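Can a Robot Do the Dishes Yet? How to Run Your Own Cup Handoff Test

By Merle Hapeta

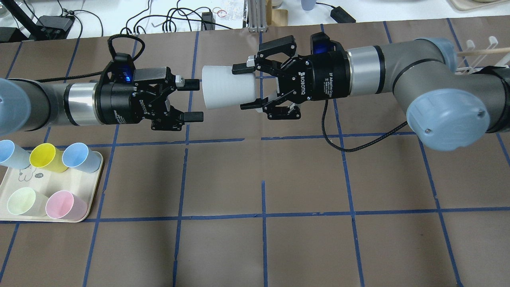

People ask me all the time whether a machine can empty the dish rack for them. My answer is that you should pick one tiny piece of the job and test it properly, and the piece I love most is the handoff: one arm picks up a cup, the other arm takes it, the cup goes where cups go. You do it at home every night without looking. For two arms it's a wonderful little problem, and you'll learn more from a day of it than from a month of watching launch videos.

This guide assumes you already have two arms that move when you tell them to, and a way of either driving them by hand or replaying a motion. If you don't, the getting-started page from the Terkine workshop is the place to begin. Come back when both grippers open and close on command.

What you need

Two arms with two-finger grippers, mounted so they can reach each other comfortably over the middle of the table
Plain plastic cups, a mix of colors if you can get them
A tray
A dish rack
Brown paper to cover the table
Colored tape for a grid
A notebook (paper! you will not want to type with one hand on the stop button)

Step 1. Cover the table and tape a grid

Roll out the paper and tape it down, then lay your grid lines on top. Dark blue tape on brown paper shows up beautifully. Don't spend your morning with a ruler. The squares only have to be good enough that you can write "cup started in the second square from the left" and find that spot again after lunch. A few crooked lines are fine, and so are wrinkles, as long as none of them stands tall enough to tip a cup.

Step 2. Sort out the cables

Move both arms slowly through the biggest motion you plan to use and watch the cables the whole way. You want enough slack for the wrist to turn, with no loop that can drop over a cup or get pinched between the grippers. I skipped this on my first Macapagal build and pulled a plug out in the middle of the best run of the day. Do it again any time you move a mount.

Step 3. Start with the cup in the gripper

Put a cup in the giving hand yourself. Picking up is its own problem and you can add it later. Lay the cup on its side in the air, with the open end facing the receiving hand, and close the fingers near the narrow end. That leaves the wide rim free, so the other gripper has plenty to grab.

Set the grip force low and creep up. Plastic cups squash, and a squashed cup changes shape just enough to ruin the next grab. If the walls bow in, back off.

Step 4. Line up the hands

Bring the receiving gripper in with its fingers wide open, at the same height as the cup. Stop short and leave a small gap. Now get down at table level and look from the side, then from straight above. Nearly every failed handoff I've had was a height error that looked perfect from where I was standing.

When it looks right, save both poses. This is your ready position and you'll come back to it constantly.

Step 5. Make the exchange

Move the receiving hand forward until one finger is inside the cup and the other is outside. Close it gently. Then wait — a full 2 seconds felt silly to me until I saw how much the arms were still settling. Open the giving hand, and back it straight out along the line it came in on. Any sideways motion at this point will drag the cup with it.

Run it 20 times before you change anything. I mean it! Three good ones in a row will make you feel like a genius, and run eleven will put a cup on the floor.

Step 6. Write down every run

I keep 4 columns: starting square, cup color, result, and what went wrong. My notebook from the Grernport sessions has 639 lines in it, and the last column is the only one I ever reread. Use short words. "Slipped," "too high," "crushed," and "missed rim" cover almost everything.

Step 7. Bring in the tray and the rack

Once the middle of the chore is steady, add the ends. Have the giving hand pick a cup off the tray, and have the receiving hand finish at the rack. Add one end at a time. Cups tilted on a tray are much harder than a cup you placed yourself, and rack tines are unforgiving if the cup arrives a little crooked.

Swap colors around as you go, especially if you use a camera to find the cups. Pale ones can be tough against a cream or white background, and it's better to find that out now.

If things go wrong

The cup twists when the second hand closes. The two grippers aren't on the same line. Go back to your ready position and fix the angle of the wrist before you touch the force.

The cup sticks to the giving hand. Open wider, and check the fingertip pads for tape residue.

It works in the morning and fails by 4 p.m. Check the mounts first. Mine had worked loose, twice.

So, can they do it yet?

On a taped table, with the same kind of cup and a person nearby, yes, and it's a joy to watch. In a real kitchen with a wet mug and a fork lying across it, I wouldn't bet my dishes on it. The jump between those two is big, but you can walk some of it yourself by making the test a bit messier each week. Try a different cup shape first. The Kirnance notes have a good list of shapes in order of difficulty, and I'm partway down it now, stuck on handles.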